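Fragen und Antworten zu unseren Handgreifern

Ich bekomme immer wieder dieselben Fragen zu unseren Greifern, also schreibe ich die Antworten jetzt mal auf. Gemeint ist das Paar, das wir bei Torby intern Kolev nennen.

Wie oft müssen die Fingerpads runter?
Bei uns nach 200 Aufnahmen, bei viel Stoff auch früher. Fusseln setzen sich ins Gewebe der Innenseite, und dann rutscht Fleece einfach durch. Erst ausbürsten, dann tauschen!

Welche Schrauben gehören in die Pads?
Die kurzen aus der Schublade 9. Die langen passen auch, drücken aber von innen gegen die Führung, und ihr wundert euch eine Stunde lang, warum der Finger klemmt (ich habe mich zwei Stunden gewundert).

Darf ich den Marker selbst neu kleben?
Ja, wenn ihr danach neu kalibriert. Die Platte mit Isopropanol abwischen, trocknen lassen, Marker von einer Kante her andrücken. Blasen sind ein Ausschlussgrund — auch kleine. Und bitte matt drucken, unter unseren Leuchtstoffröhren spiegelt Glanzpapier fürchterlich.

Nach dem Kalibrieren steht 561 im Protokoll. Kaputt?
Nein, das ist nur der Code für »Öffnungsweite nicht bestätigt«. Beide Finger ganz auf, ganz zu, noch mal starten. Kommt er wieder, schreibt Jasmina Kelmendi, sie hat die Routine gebaut.

Womit teste ich, ob beide Greifer sauber laufen?
Mit etwas Weichem. Ein Holzklotz verzeiht schiefe Pads, ein Stück Stoff nicht. Einer hält, der andere greift nach, dann wechseln. Ich mache das gern über dem Sitzsack, da fällt nichts tief.
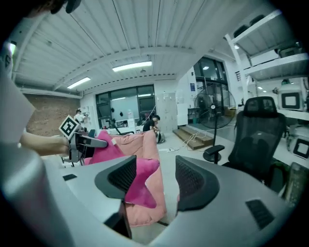
Zieht der Stoff dabei immer zur selben Seite weg, sitzt ein Pad schief. Dann beide Schrauben lösen, den Finger schließen, damit sich die Flächen aneinander ausrichten, und im geschlossenen Zustand wieder anziehen. Handfest reicht völlig — Booker Lyons hat uns mit dem Akkuschrauber schon zwei Gewinde ruiniert.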